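Home | Files | Docs | Club pages | Contact

# Cindcombe Kitchen Set

Simulated kitchen episodes made by the Clernwood robotics club. This README covers what is in the download, how we made it and what to watch out for. If you only want to load an episode and play with it, skip to "Getting started".

## What it is

1,742 short episodes of one robot arm doing small jobs in a computer-rendered kitchen. We are a sixth-form club that meets on Wednesday after lessons, and most of us had never written a line of control code before September. The whole set was made by club members on school computers, and we are really pleased with how far it got!

The club has a real arm as well, but it is small, and only two people can sensibly use it at once. In simulation everybody can have a go, and a dropped pot costs nothing.

## What is in the download

- `episodes/` - one folder per episode, with joint positions, gripper opening and rendered views
- `tasks.csv` - the instruction for each episode, in plain English
- `splits/` - train and test lists; the test list has 500 episodes
- `notes/` - what each operator wrote down at the time, spelling mistakes included
- `tools/` - the replay script and the checker

Joint positions are saved 30 times a second. Angles are in radians, distances in metres. The gripper value runs from 0 (shut) to 1 (fully open). Early versions had this the other way round, so if you have a copy called `cindcombe_old`, please throw it away.

## Tasks

There are 9 task families. The ones with the most episodes are picking a small object off the counter, putting it down somewhere else on the counter, and moving things between the counter and the hob. Opening the drawer is in there too, but it is much the hardest and the success rate is poor. Failed tries are kept and marked `success = 0`. We argued over that for a whole session and decided that failures are useful, especially if you want to train something to spot them.

Objects start in slightly different places each time. The kitchen itself stays put within a family.

## How we recorded it

Most episodes were driven by hand with a game controller. One stick moves the gripper across the counter, the other does height and twist, and the shoulder buttons open and close. It takes a good half hour to stop crashing into things. Roughly a fifth of the episodes come from a scripted planner that the Flulside team wrote over the summer - these have `source = script` in the CSV and look noticeably smoother.

The rendered view sits high enough to take in the hob and the worktop beside it, which means that the arm often covers part of what it is working near. Please bear that in mind before you blame your model.
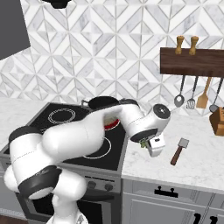
Render: Cindcombe Kitchen Set, Clernwood robotics club

With a small green object held near the fingertips and the gripper still just over the edge of the worktop, this is the sort of view your code will have to cope with. The elbow is up, the long upper link crosses the hob, and the frying pan and red pot are both partly behind it. If you are working on object detection, views like this one are a great test.

## Getting started

1. Unzip everything into one folder.
2. Run `python tools/check.py` and wait for it to say OK.
3. Run `python tools/replay.py --episode 12` to watch one through.

## Known problems

- Some notes files are blank. Sorry, we were hungry.
- Objects sometimes slide a little after release. Friction is set too low in the first batch.
- Barrios, our name for the baseline model, was trained before the test list was fixed, so don't compare its old scores with yours.

## Thanks

To Noelia Calvo, who runs the club and read every line of the checker, and to the Flulside team for the planner.

## Comments

**tamsin_r:** Replay works nicely on my old laptop. Could you add a slower playback option?

**Flulside Joe:** Seconding slow playback! Also the planner has a newer version now, shall I send it over?

**N. Calvo:** Yes please Joe. Tamsin, try `--speed 0.5`, it was already there but I forgot to write it down.

Contact: Clernwood robotics club, via the form on the club pages | © Clernwood robotics club | Back to top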